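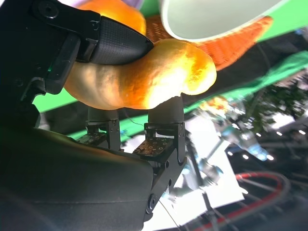
Section 3: Setting Up a League Season in Tekdale Match Desk

Mar 24, 2023 | Nikumach Documentation Team
3 comments | 40 shares

This section covers the creation of a new football season, the entry of clubs and the generation of the fixture list. User accounts must already exist. Only an account with the League Secretary role can carry out these steps.

3.1 Creating the season

1. Sign in and open Competitions > New Season.
2. Enter the season name. Names are limited to 40 characters and appear as typed on public tables and printed team sheets.
3. Select the format: Single Round, Double Round or Split. The format is locked once the first fixture is published.
4. Set the points for a win, a draw and a loss. The default is 3 for a win.
5. Click Save Draft.

Note: A draft season is hidden from clubs. It can be deleted at any time from the Drafts tab.

3.2 Adding clubs and grounds

1. Open the Clubs tab and click Add Club.
2. Enter the club name, short name and home ground. If two clubs share a ground, choose the existing ground from the list. Do not create it again.
3. For each ground, enter the surface, the earliest kickoff and the latest kickoff.
4. Repeat for each club, or use Import to load a CSV file. One file can hold up to 200 rows.

The import reads the column headers in the first row and ignores any column it does not recognize. Blank short names are filled from the first letters of the club name.

Caution: Creating a shared ground twice disables the clash check for that ground. Two home matches can then be set for the same kickoff, and no warning is shown.

3.3 Making the cup draw
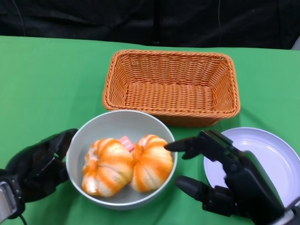
The cup draw can be made by the system or by hand at a league meeting. For a system draw, open Cup > Draw and click Run. For a hand draw, click Manual Entry and type each tie in the order the clubs are drawn, home club first. Match Desk does not need to know what the clubs were drawn from. Check the completed list against the written record before clicking Confirm. A confirmed draw can be reversed only by Nikumach support.

Note: If the number of clubs is uneven, enter byes last. A bye typed in the middle of the list shifts the bracket position of every tie after it.

3.4 Generating fixtures

1. Open Fixtures > Generate.
2. Set the start date and the end date.
3. Mark any closed dates. Leagues that lose matches to frozen pitches in February should leave at least two open dates in the following month.
4. Click Generate. The progress bar must reach 100 before the page is closed.
5. Review the Conflicts panel. Red entries must be cleared. Yellow entries -- short rest periods, long runs of away matches -- can be accepted.
6. Click Publish.

Caution: Publishing sends an email to every registered club contact. It cannot be recalled.

Related items
Section 4: Referee Appointments
Section 5: Entering Results and Cards
Moving a Season from Moncrieff Fixtures
Bratport District League: Sample Import File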